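Cream blush keeps lifting my foundation off, what am I doing wrong?

Posted by Nigel Holroyd in Face and Base, 22nd January
217 views

Hi everyone! Long-time reader, first-time poster, and a fairly recent convert to makeup in general. I do a lot of amateur theatre, and after years of letting other people paint my face I've started doing it myself and I am completely hooked. I've now got a drawer full of bits and pieces and my partner wants her drawer back.

My trouble is cream blush. I love how it looks on other people, that sort of lit-from-underneath colour you can't get with powder. I bought the Brekke cream blush in a dusty rose (gorgeous, really gorgeous) and on bare skin it's perfect. But the minute I put it over foundation I get a bald patch. The colour goes on and the foundation underneath moves away, so I end up with a pink ring and a patch of my own skin in the middle of it.

What I'm using, in order:

Moisturiser, plain sorbolene from the chemist
Pomura gripping primer
Evinlow matte foundation, one pump, with a damp sponge
Setting powder all over
Brekke cream blush, with my fingers

I've tried less blush and I've tried more blush. I've tried a different finger. Is it the brand, or is it me? We open in March and I'd love to have this sorted by then, as the lights wash me out something awful and I don't want to go back to the powder one, which makes me look like a doll.

Skin is combination, a bit dry on the cheeks, and I'm 65 if that matters.

Thanks in advance!

Osamu Hamada
Member, 998 posts

Oh, I love this question, and welcome to the drawer-full-of-stuff club! I think I can see your problem from the list, and the good news is you don't have to buy anything.

You're putting a cream on top of powder. Once the setting powder is down, anything creamy you rub on it will grab, go patchy and drag whatever is underneath along with it. Swap those last two steps around. Moisturiser, primer, foundation, cream blush, and then the lightest bit of powder, pressed on only where you get shiny. On dry cheeks you may find you can skip the powder there altogether and keep it for the nose and forehead.

The second thing is your fingers. Fingers are great (I use mine all the time) but you need to tap, and most of us rub without noticing. Warm a little of the blush on the back of your hand first, pick it up from there and pat it on. Little taps, lots of them, starting high on the cheek and working back towards the ear. If you feel your skin moving under your finger you're pressing too hard.

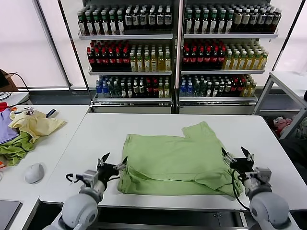 If tapping still lifts it, try the same sponge you used for the foundation, with whatever is left on it. Dab the sponge in the blush on your hand and bounce it over the cheek. The leftover foundation softens the edges for you, and it's very forgiving if you've gone too bright. I honestly get my best blush days this way, and it takes me a minute at most.

One more idea, and this is my favourite: put the blush on first! Cream blush straight on the moisturised skin, quite a bit stronger than you'd normally dare, then a thin layer of foundation over the top with the sponge. It looks alarming for a moment and then it turns into the exact glow you're describing. Nothing to lift, as there's nothing under it. For stage you'd probably want a touch more on top at the end, so keep the pot handy.

I don't think the Brekke is to blame at all. I have the dusty rose and a peachy one, and the texture is lovely, though on the firm side when the bathroom is cold. Hold the pot in your hand while you do your foundation and it'll be softer by the time you need it.

And 65 is a brilliant age for cream blush. Powder tends to sit on top of dry cheeks and cream doesn't, so you picked the right thing.

bluegumbeauty
New member, 7 posts

its the primer i reckon. had the same thing with a gripping one, it went all bally under my foundation. try a day without it and see. also i use the Basteo stick instead of a pot and never had a problem but mine is a different colour so not sure

Nigel Holroyd
Original poster

Osamu, you're a marvel! I swapped the powder and the blush this morning and there was no bald patch at all, on either side. I've clearly been a rubber and not a tapper my whole life. I also tried the blush-first method on one cheek and my partner picked that side as the better one without being told which was which.

bluegumbeauty, thank you too. I left the primer on for now so I'd only be changing one thing, but I'll give it a go without on the weekend. Is the Basteo stick hard to blend, or does it stay put long enough to get the shape right? I've got my eye on the coral one.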